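Hundodmont House, second floor study rooms
Desk and workplace check, June round, with comments
Checked by Nesma Benjelloun. Read and signed by Hajar El-Sayed.

4 comments | 13 shares

I keep the same order as in the last round so that you can compare. Result is one of these words: OK, Watch, Repair. My comments are under each point. Where I had to ask Hajar for a decision I write it also.

1. Door and way out
Result: OK
The door opens fully and closes by itself. Nothing is stored behind it. The green exit sign in the corridor can be read from the doorway. On Tuesday morning a trolley was standing in the corridor near the stairs, it was moved before lunch. Please remind the cleaning firm (Hamby) that the trolley must not stay there, also not for ten minutes.

2. Floor
Result: Watch
One carpet tile near the window is lifting at the corner. I pressed it down with my foot and it came up again. I put tape over it for now. Tape is not a repair, so I would like to have a new tile before the next round. The spare tiles are in the basement, shelf 13, if they are still there.

3. Sockets and cables
Result: Repair
The double socket under the window has a loose cover plate. I switched it off at the board and put a note on it. The electrician is ordered, job number 598. The other sockets are tight. One extension lead was plugged into another extension lead, and this is not allowed in our rules. I took the second one away and it is in my office for the owner.

4. Chairs
Result: Watch
The Skondik chairs are good, all the gas lifts hold. On the older Araya chair the left armrest moves more than it should. I tightened the screw but I believe the thread is worn. Hajar decides if we keep it. My opinion is that we do not.

5. Desk top, surface and edge
Result: OK, with cleaning
Points to check: rounded corners without cracks, front edge smooth to the hand, no lifting of the surface, back edge close to the wall, no liquids left standing.
The white desk with the curved front is in order. I went along the whole front edge with my palm, also inside the curve where people rest the arms, and I felt nothing sharp. There are grey scuffs and one long grey streak across the middle. There is also a short thin dark mark at the back on the left side. I tried my fingernail on it and it did not catch, so I do not write it as damage. For the streak please use the mild cleaner and a soft cloth, and no scouring sponge, it makes the matt surface shiny in spots.
Drinks: a bottle of tea with a green cap, near the front right corner. Drinks with a screw cap are permitted in the study rooms. They should stand further in from the edge, especially on this model, because the front is not straight and a sleeve can easily catch something there. Open cups are still not permitted. 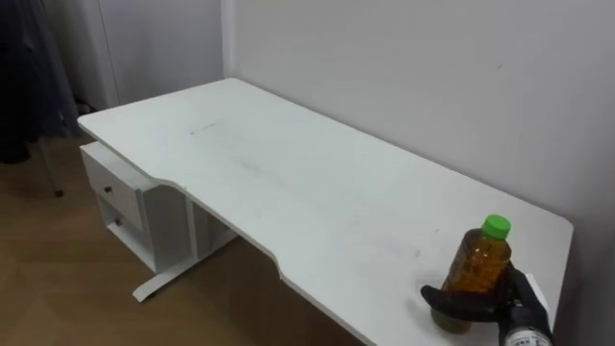 6. Drawer unit
Result: OK
Drawers run well and stop before they fall out. Only one drawer should be open at one time, otherwise the unit can tip. The key is with Hajar.

7. Light and window
Result: OK
Ceiling light does not flicker. The blind cord is wound on its hook, as it should be. The window handle is a little stiff but it closes.

8. First aid and telephone list
Result: Repair
Plasters are almost finished. The telephone list on the door is the old one. The correct internal number for the house desk is 198. I have printed a new list and will hang it when I get a plastic cover for it.

To do before next round
- Carpet tile: Nesma
- Socket cover, job 598: electrician
- Decision about the Araya chair: Hajar
- Clean the desk top: Hamby
- Plasters and list: Nesma

Remark from Hajar El-Sayed: Agreed with all. The Araya chair can go. For the drinks I will put one line in the room rules, so that we do not have to tell every person separately.

Related items
Desk and workplace check, first floor
How to report a loose socket
Room rules for the study rooms
Spare parts list, Skondik chairs
Cleaning plan, Hundodmont House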